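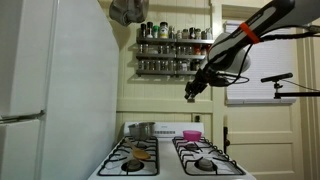

*The arm with its gripper open, over by the spice rack.*

I have spent a good part of December looking after a robot arm that works at a stove, and I'm less impressed than I was in November. I still like the thing. I just don't believe the setup guide anymore.

The guide (Telley's, 105 pages, no index) says a cell like ours can be commissioned in an afternoon and then needs "minimal attention." Whoever wrote that has never had to find out why a gripper that closed nicely on a wooden spoon before lunch closes on air after lunch. We had a week of that. Dewanti Wuisan kept the log and I kept the screwdrivers.

The first theory was the gripper. It's always the first theory, because the gripper is the part you see missing. Leszek Malinowski took the fingers off, cleaned the faces, put them back, torqued everything to spec and ran the open/close test 324 times without a fault. So it wasn't the gripper. I had said so, but I had also said it was the power supply, so I don't get much credit.

The second theory was software. Dewanti went back through the recorded runs and found that the misses all leaned the same way, toward the wall, and got worse as the day went on. Software doesn't usually get tired after lunch. Brackets do.

The depth sensor sits on a horizontal black arm in front of the window, with its cable drooping off to one side. Nothing in the guide tells you to check how that cable pulls. I hung a little weight where the droop was worst, watched the live view, and saw the burners slide sideways on the screen. It was a small slide. It was also the same direction as every miss in the log. The clamp screw had maybe a quarter turn of slack in it.

We tightened the clamp, tied the cable so the clamp takes the load and the plug doesn't, and redid the calibration. Then we redid it again, because the first time I leaned on the stove halfway through.
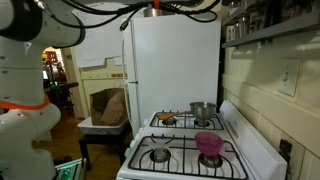
Cables are the other thing I no longer trust anybody about. The ones on the arm are supposed to have enough slack for full travel and no more. "No more" is doing a lot of work in that sentence. Too short and the wrist tugs at a connector when it reaches across to the back burners. Too long and you get loops hanging near the refrigerator, waiting for something to catch on. Ours still look like a bird's nest in places. Jarosław Żak wants to put the whole bundle in a sleeve. I've seen what a sleeve does: it hides the one cable that's rubbing until the day it quits. We argued about it and settled on loose ties, plus a look along the full length each morning with the arm powered down.

My morning check, for anybody stuck with something similar:

- Power off, then wiggle every connector you can reach. If one moves, find out why before you push it back in.
- Try the sensor mount by hand. It shouldn't give at all.
- Wipe the gripper fingers. Cooking grease is real even when nobody thinks they've been cooking.
- Jog the arm slowly through its longest reach and watch the cables, not the gripper.
- Touch off on the same burner cap every time and write the error down, even when it's fine.

That last one is what I'd fight for. Leszek thinks it's busywork. But if we'd had a number from every morning we would have seen the drift coming, and I wouldn't have lost six days to a screw.

I asked Telley whether a loose sensor clamp was a known problem. Their answer was that the mount is "not part of the supported configuration," though it came in their crate. Fine. They did offer a service visit for 3,667, travel extra. I declined. A new lock washer was in the drawer.

Has the fix held? So far the spoon picks are good and the afternoon ones look like the morning ones. I'm not ready to call it cured. The window is right behind that sensor and I still haven't ruled out plain sunlight for some of the misses, so next up is a run with the blinds shut and another with them open. Dewanti has bet me lunch that there's no difference. I took the bet, mostly out of habit.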